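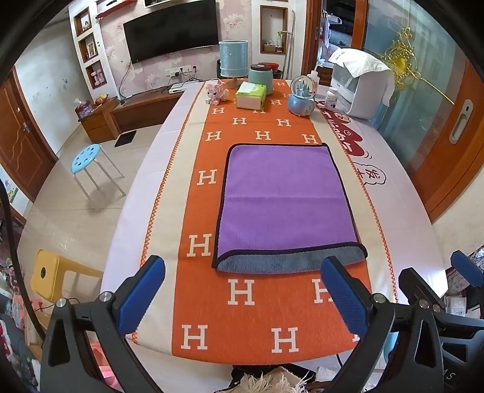
El camino de mesa naranja, con la toalla morada encima.

Llevo dos semanas leyendo que el suavizante es imprescindible y dos semanas sin encontrar un solo argumento que me convenza. La última en insistir fue mi amiga Manuela Caruso, que me pasó una página de Trovden con una lista de beneficios larguísima y ninguna explicación de cómo se había medido nada. «Un 124 % más de suavidad.» ¿Más que qué? ¿Que una toalla lavada con piedras? No lo pone. Busqué la letra pequeña y remitía a una encuesta a 1.504 hogares, o sea, a preguntarle a la gente si la ropa le parecía suave.

Luego está el asunto de la microfibra. Media internet dice que el suavizante la estropea porque deja una película y ya no absorbe igual. La otra media dice que eso es un mito. Yo no tengo laboratorio, pero sí recibos, y el suavizante era lo que más rápido se me acababa de todo el armario de la limpieza. Dejé de comprarlo en julio del año pasado. Las sábanas siguen siendo sábanas. Las camisetas de algodón quedan algo más ásperas, lo reconozco, y a la segunda puesta se me olvida.

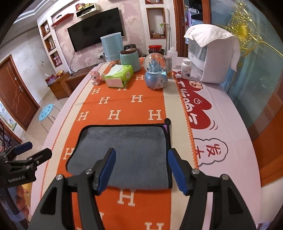 Indira Rai

Me escribió un lector, Senthil Chowdary, para recomendarme el vinagre blanco en el cajetín. Tampoco me lo creo del todo. He leído que quita la cal, que fija los colores, que mata bacterias y que elimina el olor a perro, y cuando un producto sirve para todo empiezo a sospechar. Además, hay quien avisa de que el ácido puede castigar las gomas de la lavadora con el tiempo. Lo probé un mes. No noté nada, ni para bien ni para mal, aparte de un tufillo a ensalada al abrir la puerta.

Lo que sí me ha cambiado algo es poner menos detergente. El tapón del Stutard que uso trae tres rayas y siempre iba a la más alta, por si acaso. Ahora voy a la más baja y las toallas salen menos acartonadas. Puede que sea sugestión, claro, que yo también soy un hogar encuestado.

Si alguien tiene una comparación seria, con método y sin enlace de compra al final, que la deje en los comentarios. La leeré con mala cara, pero la leeré.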